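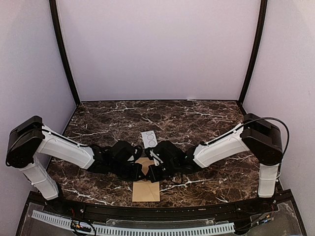 What does the Jarnik club do all semester?

We teach two robot arms to do small tabletop jobs, and we keep a record of how badly it goes. There are 8 students on the roster. Most of the work is moving paper, cardboard and other cheap flat stuff from one spot to another. If you came here because somebody told you we build robots that clean your apartment, somebody oversold it.

Do I need to know how to code?

No, but you will have to learn a little. The first month is mostly driving the arms by hand and writing down what happened. After that you need enough Python to open a log file and find out why your numbers look too good. They usually look too good because of a mistake in the script.

Is this artificial intelligence?

Partly. We train a model on examples of people running the arms, and the model then tries the same job by itself. Whether that counts as intelligence is a discussion we have banned from club meetings before 8 p.m. What we can say is that it copies what it was shown and gets confused when the table changes.

How many examples do you have?

2,255 recorded attempts as of the last count. We threw out 557 of them. Some had a student bumping the table, some were labeled with the wrong task, and a batch was recorded with the clock set wrong. Be suspicious of any student project that tells you how much data it collected and doesn't tell you how much it threw away. We left the second number off our own poster last year and got asked about it, which was fair.

Why two arms? Wouldn't one be simpler?

Yes, one would be simpler, and for half of our tasks we think one would do. Two arms make sense when something has to be held still while something else happens to it, like opening a flap or peeling off a sticker. Two arms also run into each other. When both grippers have to work on the same small item there is very little room, and the model has no particular fear of a collision. You do, after the first one.

Why cardboard and paper? That sounds boring.

It is boring to look at. It is also hard. A flat sheet lying on a hard tabletop gives a gripper almost nothing to grab, and it slides when you push it. Blocks are easier and look better on video, so a lot of demos use blocks. We did too, until one of our judges asked what we had learned from it and we had no good answer.

I saw a club video where it worked every time. Is that real?

It was a real video of real attempts. It was also edited by people who wanted it to look good. Ask for the uncut recording. Our rule now is that any clip we post has to carry the number of tries next to it. If a team wants to post a clip without that number, it can go on their own page.

What is the Nornolex Challenge?

It's the competition we enter every June. Each team gets 90 minutes on its own setup and a sealed list of tasks. Points are given for finished tasks, with a deduction every time a person reaches in. We like it more than most contests — the task list is a surprise, so you can't spend a year rehearsing one trick. We have two complaints. The scoring treats a near miss the same as doing nothing at all, and the tie-break rule reads like it was written on the bus.

Have you ever won?

No. Our best finish was in the middle of the list, and two teams had pulled out that morning.

Will this get me a job or into a good school?

We don't know, and we would be careful with clubs that say they do. Former members have gone in all directions, including several that have nothing to do with robots. You will be able to explain one project in detail, with the failures in it. Some interviewers like that. Others want to see the video.

What does it cost?

Nothing for members. Parts come out of the lab course budget, and the software we use for logging, Kiani, was written by earlier club members. It is free and it shows. The manual is one page long and the part about exporting is out of date — ask in the group chat before you trust it.

Is Skurnosel a separate club?

It's the beginner section. Same room, same arms, different evening. You practice stopping the arms before you practice moving them, and nobody goes near a running arm until they've passed that part. Skurnosel doesn't compete. A few people stay in it on purpose for that reason, and we stopped arguing with them.

How much time does it take?

The sign-up sheet says one evening a week. That is true until April. From then on, expect a second evening and, in the last stretch, a Sunday. If you have a spring sport, tell us early and we'll put you on a task that doesn't depend on you being there in May.

Can I come and watch first?

Please do. Come to an ordinary session and skip the open house, where we only run the tasks that work. An ordinary session is mostly waiting, resetting the table and arguing over whether a try should count. If you still want to join after two hours of that, the form is by the door.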